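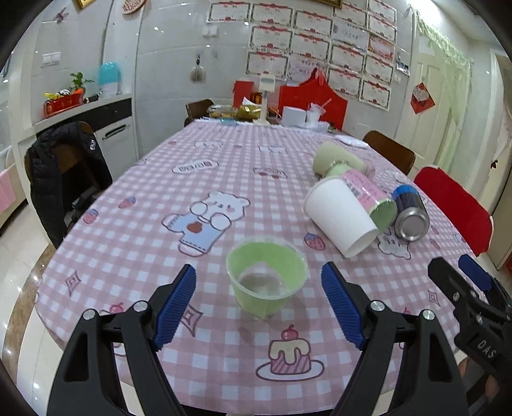

**Category C: Dining Table, Seating and Tabletop Items**

Site: Wurero shared residence, ground floor
Inspected by: Imke Kohlhase
Accompanied by: Sushil Garg
Period: August, Tuesday round

Ratings: S = satisfactory, A = attention needed, N = not assessed on this visit.

### C1. Table covering

- [x] Covering lies flat along the walking side: **S**
- [x] Pattern does not prevent small items from being seen: **A**
- [ ] Covering secured with clips or weights: **N**

Comment: The gingham cloth is printed with bears, cherries, strawberries and cake slices. Residents like it and there is no objection to its use. White and pale items are nevertheless harder to pick out against it, and the translucent green cup is a fair example. Staff clearing the table should check by hand as well as by eye, particularly before the cloth is lifted or shaken out.

### C2. Cups and drinking vessels

- [x] Cups stored upright or inverted when not in use: **A**
- [ ] Plastic cups checked for splits at the rim: **N**
- [x] Disposable cups discarded after one use: **A**

Comment: The green cup was standing upright. A white cup was found on its side and should have been either put away or thrown out. Ms. Kohlhase asks that disposable cups be kept off the table between meals. The rim check was deferred and is to be done at the sink by whoever is on the evening shift. Any cup with a split is to be discarded and entered in the breakage book.

### C3. Containers and cans 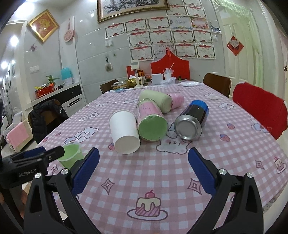 - [x] Cylindrical items stood on end or placed in a tray: **A**
- [x] Lids fitted: **S**
- [ ] Date labels present on opened food: **N**

Comment: Items left lying down can roll, and a can dropped from table height is a known cause of foot injuries in shared dining rooms. The can with the blue top band and the clear container with the green lid are to be stood up or moved to the shelf. The two rolled items, one pale green and one pink, may stay in the room if they are placed in the Binel tray. Mr. Garg confirmed that the tray is available and will be returned to the table.

The white plastic bag near the back edge should be folded and put in the bag drawer. Loose bags are not to be left on dining surfaces under house rule 6.

### C4. Far end of table: lamp and supplies

- [x] Lamp placed away from the edge used for seating: **S**
- [ ] Lamp cord and plug examined: **N**
- [x] Packaging kept clear of lamp base: **A**

Comment: A yellow snack package was beside the base of the desk lamp. A clear space of 15 cm is required on all sides of any lamp in a common area. The cup of straws and utensils, the green bottle and the glass food container may remain at this end, provided that they do not reduce that space. Delwyn Lockyer will examine the cord and plug together with the other portable appliances and will report separately.

### C5. Chairs and access

- [x] Chair covers fitted: **S**
- [ ] Chair legs and joints tested under load: **N**
- [ ] Passage behind chairs measured: **N**

Comment: The red cover on the chair is acceptable. Covers should be taken off for the load test so that the joints can be seen. The passage was not measured; the required width with chairs pushed in is 200 cm on the kitchen side and 50 cm on the wall side.

### Actions

| Item | Action | Assigned to | Due |
|---|---|---|---|
| C2 | Rim check, all plastic cups | Evening shift | Same day |
| C3 | Return tray; clear rolling items | S. Garg | Same day |
| C3 | Fold and store plastic bag | Evening shift | Same day |
| C4 | Cord and plug examination | D. Lockyer | Next round |
| C5 | Load test and passage width | I. Kohlhase | Next round |

Items marked N are carried forward and remain open until rated. Questions on Category C should be addressed to Jana Fröhlich at the residence office.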